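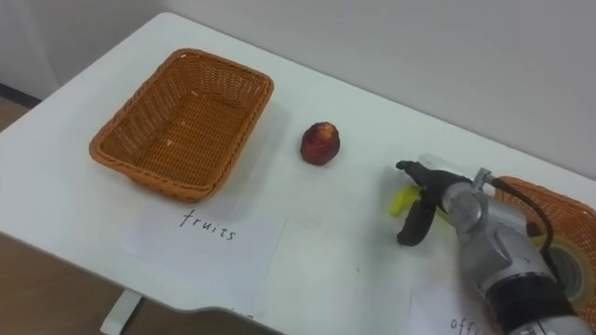 Filed under: Kitchen & Pantry, Getting Organized

I used to throw out so much produce it made me a little sick. Pears gone to mush at the bottom of the bowl, a lemon as hard as a golf ball, you know how it goes. So last December I finally sat down and worked out a system, and I've stuck with it ever since (which is saying something for me!).

First, pull everything out. All of it, the fridge drawers and the counter and that bag you forgot by the back door. Sort it into two piles: things that keep ripening after you buy them, and things that don't. Peaches, plums, pears, bananas, avocados and kiwis go in the first pile. Grapes, berries, cherries and citrus go in the second.

The second pile goes straight in the fridge. Don't wash the berries yet! Line a container with a paper towel, lay them in loosely, and leave the lid cracked open. Mine last 5 days that way, sometimes longer if they were good to begin with.

The first pile stays on the counter, out of the sun, in one layer if you have the room. Press gently up by the stem every morning. When there's a bit of give, move that piece to the fridge and it'll hold for another 4 days or so. Bananas get their own spot across the kitchen, as they hurry everything else along.

Now, labels. I resisted this for ages, but a scrap of paper and a marker is plenty. I write what goes where and the day I bought it, and suddenly the whole family puts things back in the right place. My neighbor Eugeniusz Pietrzak does his on masking tape, stuck right to the shelf, and I may steal that idea.

Anything that gets past you can be chopped and frozen flat on a tray, then tipped into a bag. I do this the night before I go to the market in Staden, so the counter's clear when I get home. Overripe plums make a great quick sauce too: a splash of water, a spoonful of sugar, low heat until they slump. Spoon it over oatmeal while it's still warm.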